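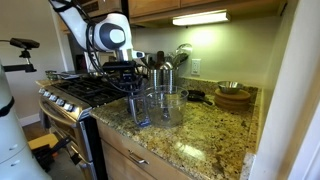 How to Make Hummus That Comes Out Smooth

I made grainy hummus for years and blamed the chickpeas. They were fine. I was being lazy about the cooking, and once I fixed that I stopped buying the tubs from Pandier (sorry, Pandier, your lids never closed anyway).

You'll want 500 grams of cooked chickpeas, half a cup of tahini, the juice of 2 lemons, a clove of garlic, salt and some ice water. Canned chickpeas are great here!

Step 1: Overcook the chickpeas

Put them in a pot with plenty of water and a pinch of baking soda, then simmer until they squash flat between your fingers. Mine want a good 36 minutes from dry-soaked, 10 from a can. Skim off any skins that float up - don't chase the rest.
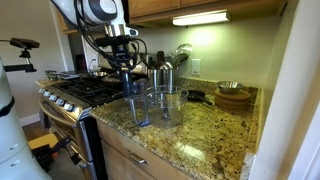 Fatima Usman

Step 2: Start with the tahini

Blend the lemon, garlic and salt first and let it sit while you drain the pot. Then add the tahini and run the food processor until it goes thick and pale. It might seize up and look awful. Drizzle in ice water a spoonful at a time and it loosens right up.

Step 3: Add the chickpeas warm

Tip them in and let the thing run for longer than feels polite, scraping the sides down once or twice. Taste it. I nearly always add more salt, and my friend Ratih adds cumin, and we have argued about this since April.

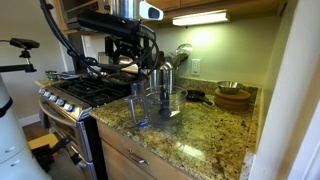

Step 4: Let it rest

Cover it and leave it for half an hour before serving. It thickens as it sits, so stop blending while it still looks a bit runny. Olive oil on top, warm bread on the side.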